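Home Products Help Center Community My Tickets Sign In

Skisano Help Center > Label Printing > Closed tickets

Labels printing shifted down the page after every refill
Posted Wednesday, December 6, 2023 by the Halbridge shop desk
Status: Closed
Product: Skisano label maker, desktop version, connected to a Rovport store account

Hello, and thank you in advance to whoever picks this up. I've tried to put everything in one place, so please forgive the length. I would sooner tell you too much than have us go back and forth for a week.

We are a small gift and housewares shop in Halbridge. We print our own hang tags and shelf labels on sheets, 20 labels to a sheet, using your desktop program with the product list pulled over from Rovport. It has worked very nicely for us since we set it up in September, and I want to say that first, because I know you mostly hear from people when something has gone wrong.

Here is what has gone wrong. The first sheet of any batch comes out perfectly. Every label sits where it should, the price is inside the little border, and the barcode scans. Then at some point in the batch the printing starts to creep down. By the end, the item name is where the price should be and the price is on the next label's territory. Last week I had to throw away most of a batch of 30 sheets, and those sheets are not cheap.

What I had already tried before writing:

- Turned everything off and on again, in both orders.
- Cleaned the rollers with the cloth that came with the printer, and then again with a slightly damp one.
- Checked that the page size in the program says Letter, and that the printer's own settings say Letter too.
- Printed a plain text document from another program. It came out straight, but it was only one page, so I'm not sure how much that proves.
- Deleted the tag template and made a new one from scratch. This took me most of an evening and the creeping came back on the next batch.

It happens with every product group, too. I wondered at first if it was the long item names in Bags & Baskets, where we have a jute tote with a name that runs onto a second line, so I took the names down to two words each. No change at all. The shelf labels for mugs did the same thing, and those names are as short as can be.

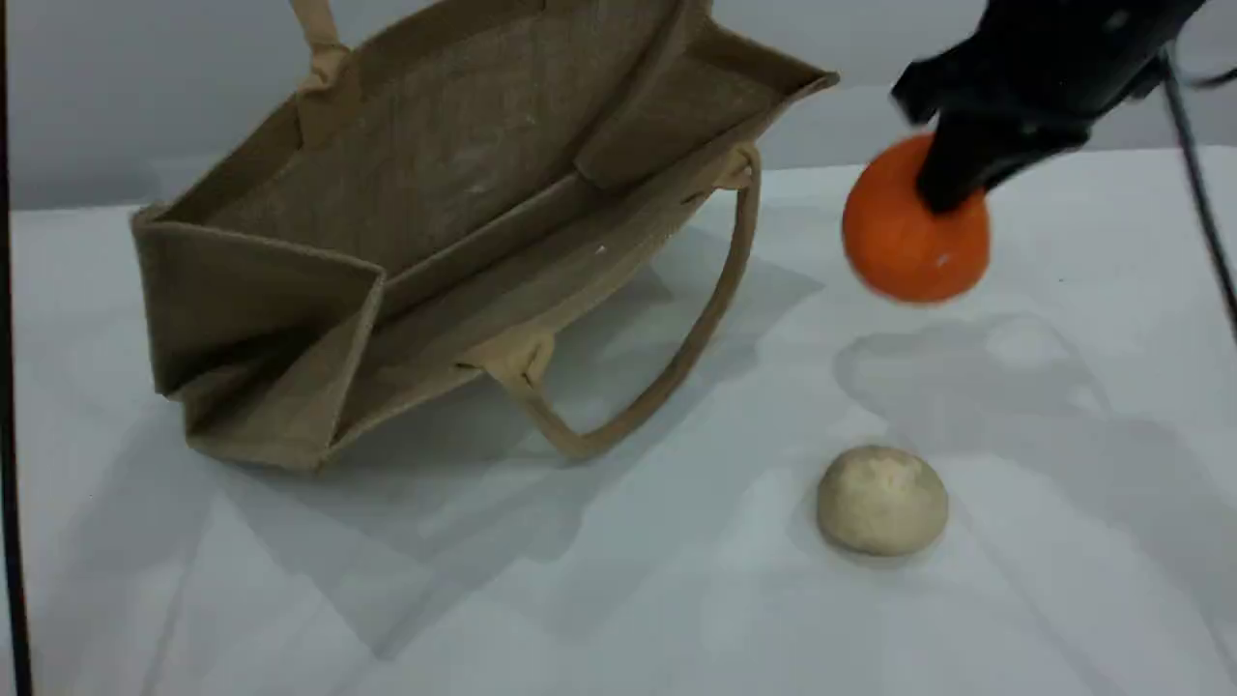
Photo: Halbridge shop desk / Bags & Baskets listing

Version numbers are in the attached settings file. I'm happy to be walked through anything, as long as you go slowly with me on the parts with the driver.

--- Reply from Skisano Support ---

Thanks so much for the careful write-up, it saved us a good deal of guessing. You were right to doubt the one-page test. Creep that builds over a batch won't show on a single page.

Could you try two things for us? First, open Print Setup, go to Feed, and tell us what it says next to "Paper source." Second, print ten blank-border sheets on ordinary paper, in one go, and let us know whether the borders move.

--- Reply from customer ---

Good morning! Paper source says "Continuous." I don't remember choosing that, but I can't swear I didn't. I did click around a lot in September.

The ten sheets on ordinary paper: the first few are fine, and then the border drops a hair on each page. I laid them all on the counter and held them up to the window in pairs, and you can see it quite clearly. I also noticed something that may or may not be useful. If I stop to refill the tray in the middle of a batch, the next page is noticeably lower than the one before it - a proper jump and not a creep.

--- Reply from Skisano Support ---

That is very useful, and it matches what we suspected. "Continuous" is meant for label rolls. It tells the program to carry any leftover distance from one label over to the next. On cut sheets there is no leftover to carry, but the program adds a tiny bit anyway, and a pause to refill makes it add a larger one.

Please change Paper source to "Cut sheet," click Save to Template, and then close the program completely before printing again. The setting isn't picked up until it restarts. While you are there, look at Vertical Scale. It should be 100, and your settings file has it at 70.

--- Reply from customer ---

Well, I am delighted to report a straight batch! I changed the paper source, saved, closed it all down, made myself a cup of tea and came back to it. I ran the ordinary paper first and then, feeling brave, a real batch with a refill partway through. The borders line up from first sheet to last when I hold them to the window.

The scale was my doing, I'm afraid. I had shrunk it while trying to get the prices back inside the border, and then forgot. With it back at 100 the barcodes are larger and our old Escobar scanner reads them on the first try, where before I often had to wave it about a bit.

One small question, if you don't mind. Do I need to change the paper source in each template separately? I have the hang tags, the shelf labels and the sale stickers.

--- Reply from Skisano Support ---

Lovely news. Yes, each template keeps its own paper source, so please open each one, change it and save. You only need to restart once, after the last of them. New templates will copy whichever one you had open most recently.

We've passed along a request for a warning when "Continuous" is used with a sheet size. We can't promise a date for it.

--- Reply from customer ---

All three done and tested. Please go ahead and close this, with my thanks. I'm keeping the creeping sheets for scrap paper by the phone.

Ticket closed by customer.

Recent tickets in Label Printing
Rovport product list imports twice after password change
Sale stickers print in gray when color is selected
Escobar scanner beeps but no item appears
How do I move my templates to a new computer?
Border missing on right-hand column of labels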